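About Clulter

Clulter is a fan site for racing games on console and PC. We publish news, car and track lists, setup guides, patch notes and long-term reviews. The site is free to read and you don't need an account unless you want to post in the forum.

How the site started

The first version of Clulter was a single page listing every car in one game, with its price in credits and the event that unlocked it. Morfudd Rees put it together because the in-game menu had no search. Other players began sending in corrections, then lap times, then whole tables of gear ratios, and the page was split into sections to hold it all. The forum opened the following October.

Morfudd is still the editor. She writes most of the weekly news roundup and signs off on everything that goes into the car database.

What you'll find

The car database has more than 1,000 entries. Each one gives the class, drivetrain, stock performance rating, price and the update in which the car was added. Where a car differs between the console and PC versions of a game, both sets of numbers are shown.

The track section covers 185 layouts, including reverse and short versions. Every layout has a map, a corner list and a suggested setup for a mid-range car. Setups are tested with a controller first and a wheel second, and the page says which was used for the posted time.

Reviews go up when we have finished the career mode and spent time in online lobbies. That usually means they come out after everyone else's. We don't give scores. Expansion packs get their own review, and older reviews are updated if a patch changes the handling or the physics in a big way.

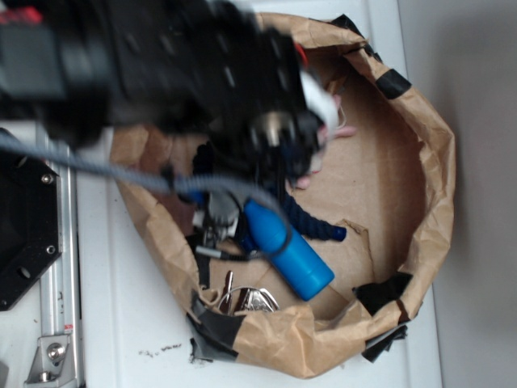
Robot arm over an open paper bag.

The Vakinel League

We run one online championship, the Vakinel League, with 2 divisions. Races are held in the evening on private lobbies, and the calendar for each season is posted in the forum before sign-ups open. New drivers start in Division Two. Promotion is by points, and the full rules, including the penalty table, are pinned at the top of the league board.

The season final is always held at Varkudholm, a user-made circuit built by a forum member who goes by Gough. It has a long uphill section and a very tight last corner, and people either like it or they don't. The track file can be downloaded from the league page.

How we pay for it

Clulter is paid for by banner ads and by reader donations. We don't run sponsored articles. When a publisher sends us a game or an expansion code, the review says so in the first paragraph. Codes we can't use are given away in the forum.

Affiliate links to wheels and pedals were removed from the site, and we have no plans to bring them back.

Writing for us

We take guides and setup sheets from readers. Please keep guides under 2,000 words, and say which platform and which patch you played on. Screenshots should be your own. We edit for spelling and layout and send the text back to you before it goes live. Writers are credited by name or forum handle, whichever they prefer.

Corrections

If a price, a lap time or a release date is wrong, use the report link at the bottom of the page it appears on. Corrections to the database are normally made in the next weekly update. Changes to reviews are marked with a note at the end of the text.

Contact

General mail goes through the contact form. League questions are answered faster on the league board. We can't help with lost save files, refunds or banned accounts, so please write to the publisher about those.

Page last updated 27 November 2020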